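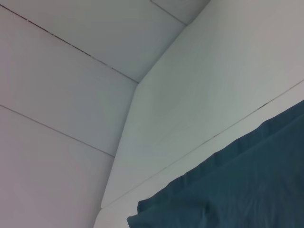
Best way to clean the seams between white wall panels?

Posted by Abena Acheampong, 2022-08-02

Hello all! I love our smooth white panels, they make the room feel so fresh – but the thin joints between them have gone dark in places, with little reddish-brown flecks. The panels themselves wipe clean beautifully. Is it dirt, or old sealant showing through? I'd love to sort it without scratching the matt finish!

Dirka
Ooh, satisfying job! Warm water, a drop of washing-up liquid and a soft toothbrush. Leave it on for 15 minutes, brush along the seam, then dry with a cloth. Mine needed 2 goes and I was thrilled. If the flecks stay put it's probably the sealant, so scrape out a tiny bit and look.

Skandusano
just paint it

Antwi
Please don't paint over it! Rake out the bad bits and reseal with white – lovely crisp lines. Keep scouring pads well away from matt panels.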